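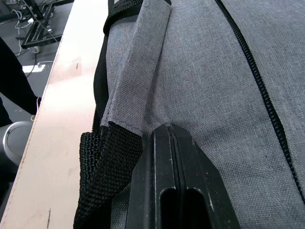 Dendberg Repair Room: progress report to the Lengyel Fund
17th February

Work since the last report

The bag bench has been open three afternoons a week, as set out in the application. We have taken in 49 bags so far. Most are soft grey or black holdalls and laptop bags with a coil zip and webbing handles, and the faults are much the same from one to the next: a slider that no longer closes the teeth, stitching gone where the handle joins the body, or a padded handle sleeve coming apart at the seam.

Of the 49, 18 are still waiting. The hold-up is zip sliders. Skornari sent the wrong size in the first order and the replacements have only just arrived. Handle repairs were not affected.

Spending

The second-hand walking-foot machine came in under budget. We would like to move the difference to thread and black webbing, which we are using faster than planned. Please confirm that this is acceptable.

Changes to the plan

Three bags were too worn to mend and have been cut up for spare fabric and buckles. We had not allowed for this and have added a line to the intake form asking owners for permission.

Next period

The Kullutard branch will start taking in bags once its shelving is up. Evening classes in zip replacement are still due to begin in June. The next report will include the class bookings and the final figure for the machine.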